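Kitchen island

A kitchen island is a freestanding or fixed block of cabinetry with a benchtop, placed away from the walls so that it can be approached from every side, including by people who were told to stay out of the kitchen. It differs from a peninsula, which is joined to the wall at one end.

History

The island descends from the farmhouse work table, which was moved outside when something had to be butchered. Built-in versions spread through suburban housing once walls between kitchen and dining room began to come down.

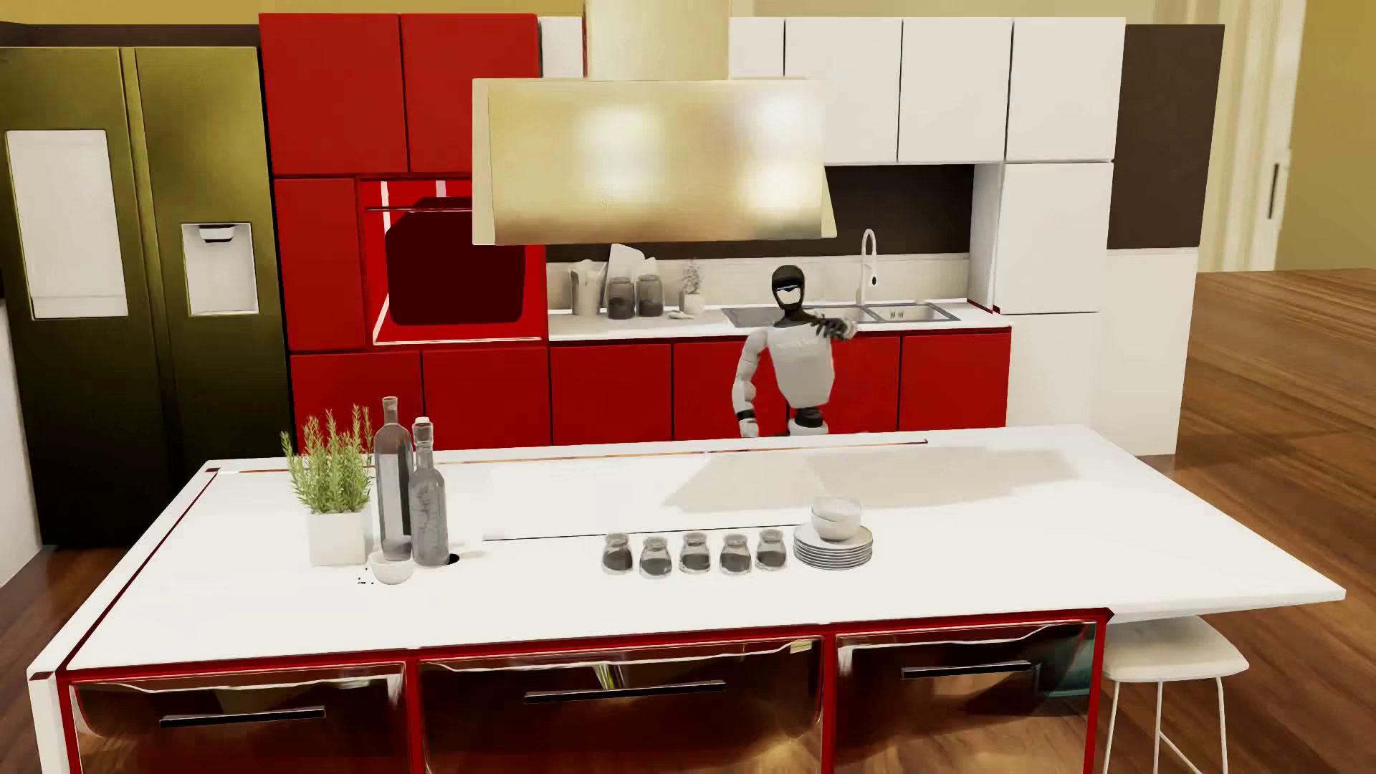 In Clulstead the joiner Barry Sedgwick is credited with the first fixed island in the district, installed in his own house one August. It blocked the back door. He moved the door.

Dimensions

Clearance is the usual point of dispute. A walkway of 900 mm is tolerable for one cook, while two cooks and an open dishwasher want 1200 mm. Depth starts at 600 mm, the width of a standard base cabinet, and an overhang for stools adds 300 mm or so. Display homes favour far larger slabs, whose centre can be wiped only by someone with long arms or no dignity.
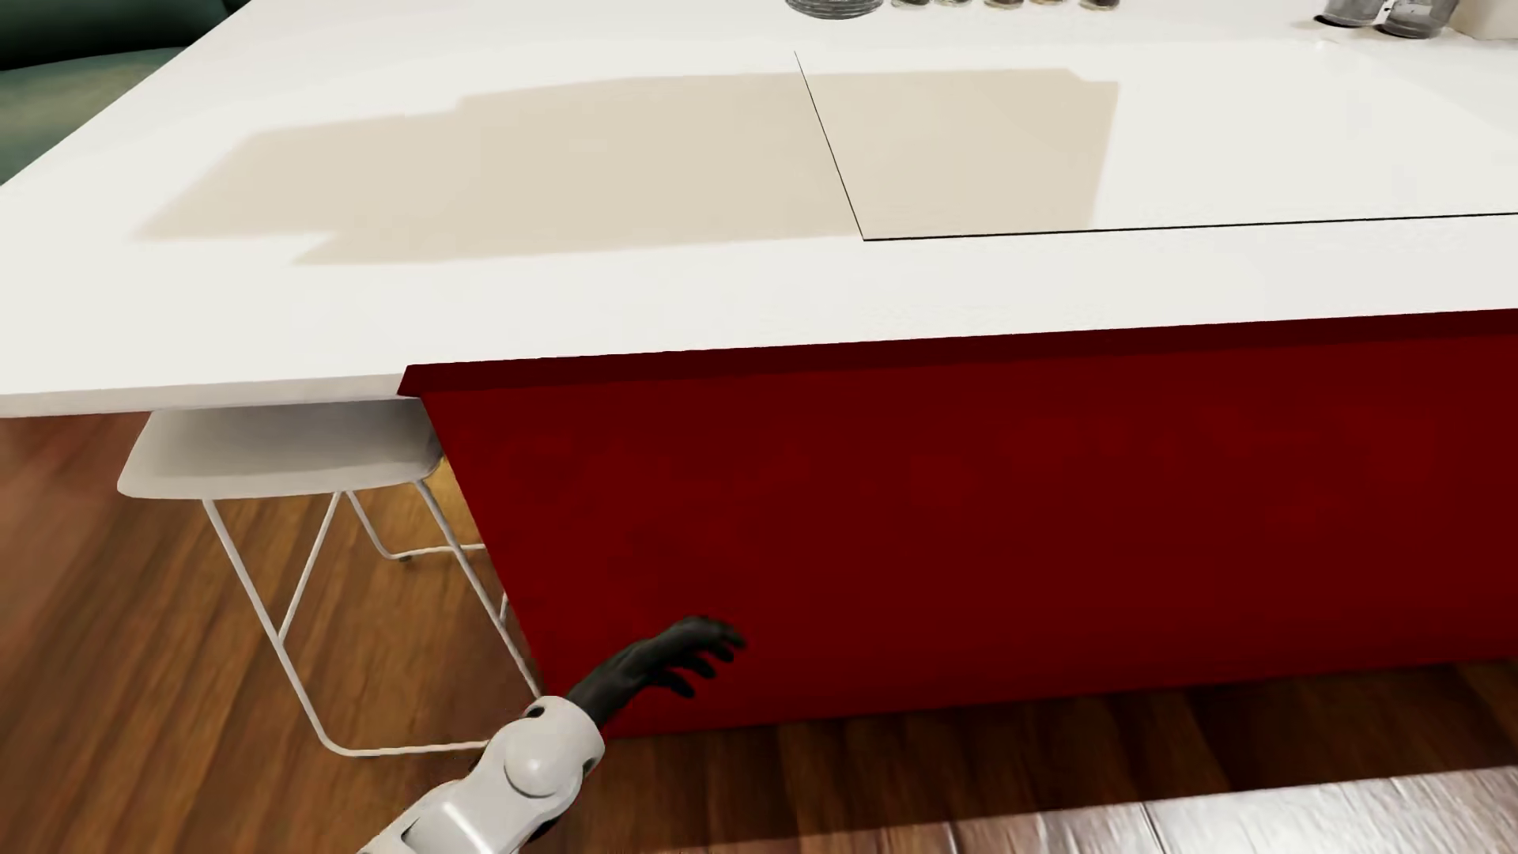

Materials

Laminate is cheap and forgiving. Stone is neither – although it is harder to scorch – and long runs generally need a join, which the salesperson will describe as invisible. Timber wants regular oiling and gets it for the first year.

Use

Islands are sold for food preparation. In practice they collect mail, keys, school hats and one colour of fruit nobody likes.

Related articles
Benchtop
Breakfast bar
Butler's pantry
Splashback
Work triangle

Contact us | © Jellik Home Reference | Back to top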